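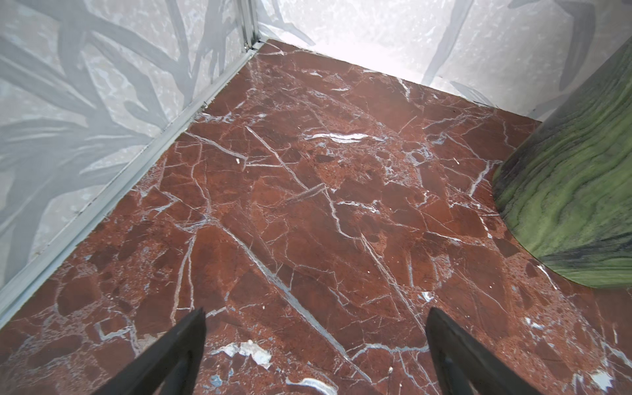 The Zidik two-finger kit has been on my arm for long enough now to write it up. I bought the base version, which comes with the gripper body, one pair of tapered black fingers, the wrist camera and its bracket, a harness and a bag of screws. The fitting guide is a PDF. Kumora's adapter plate is sold separately and you will need it unless your flange already matches.

Mounting took an evening. The bracket goes on before the fingers, and the guide has this the wrong way round on page 2. The harness is 960 mm long, enough for my arm with one loop at the elbow, but anyone with a longer reach should order the extension at the same time and save the second shipping charge.

The camera sits close in and looks down past the fingers, so both tips stay in view with the gripper open. I like that. For lining up on a small part it beats the overhead camera I had before, and I no longer lose the target in the last stretch of the approach. Exposure is less good. Against a pale wall in strong light the auto setting lets the bright end wash out, and I now lock it by hand at the start of each session.

Polished stone is a harder background than I expected. Red marble with white veins gives the stock edge detector plenty to hold on to, and it reported the long vein as an object boundary until I raised the threshold from 100 to 114. After that the false hits dropped to a level I can live with. Matte surfaces need no change from the default.

The fingers are stiff and close evenly. The narrow tips are fine for pegs and small blocks, poor for anything round and heavy. Shanti Negi has the wide pads from Nishad on hers and prefers them for bottles. They fit the same holes.

Software is the weak part. The Ostlow driver installs cleanly but forgets the open-width limit after a power cycle, so I set it in my startup script. I wrote to support and Custódio Cunha answered the next morning – a firmware fix is planned for June. He also sent the register map, which should be in the guide.

I would buy the kit again at the base price. The camera alone is not worth it without the bracket. Next I want to measure repeatability with the extension harness fitted, and I will post the numbers when I have them.

21 Apr 2021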